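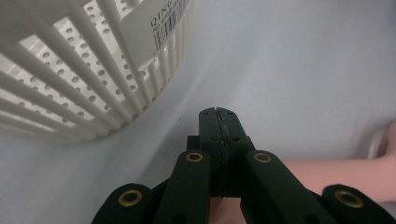
Handheld gripper, tips closed, with the white basket behind it.

Gripper upkeep, minutes for August
There: Zachary Bergeron, Vanderleia Fontes, Washington Camargo, Enda Dunne, and me (Teodora Vukadinović, typing as fast as I can). Started at 4, with coffee.

1. Last month's minutes
Fine with everybody. Enda asked me to spell Zendau right this time, so there you go, Enda!

2. Fingertips
We spent most of our time on this one. Vanderleia wants the tips swapped as soon as the seam between them stops looking clean, and I'm with her. The seam on this unit is rough along the upper part, with little greyish flecks in it, and it only turns into a fine line farther down. Zachary would clean it first and then look again under the bench lamp (he hates throwing out tips, we all know this). We settled on cleaning tonight, a closed-tip check in the morning, and new tips if the edge is still crumbly. Washington will write up the check so we all do it the same way.

3. Linkage
Washington went over the pivots, the ones with the brass-colored rings. No play that he could feel in the inner arms. He wasn't happy with the outer right and wants to pull the pin and measure it before he says more. I said please take the left one out too while you're in there, and he said yes, with a sigh. Grease stays the same as before. Please wipe off the extra, people, it gets on the cloth!

4. Cycle log
The log says 864 closes since the last tip change. Enda thinks we should stop and inspect every 400, and Zachary thinks that's a lot of stopping. We went back and forth and landed on trying 400 through the end of the Ultalmont job, then talking again.

5. Spares
17 tips in the drawer, left and right mixed together, which drives me nuts. Vanderleia is going to bag them by side. The Rasencombe order hasn't shipped, so I'll call them.

To do
Zachary: clean tips tonight
Washington: closed-tip check sheet, both outer pins
Vanderleia: bag the spares
Enda: new log page for Eren
Me: call Rasencombe

Wrapped up at 5:10.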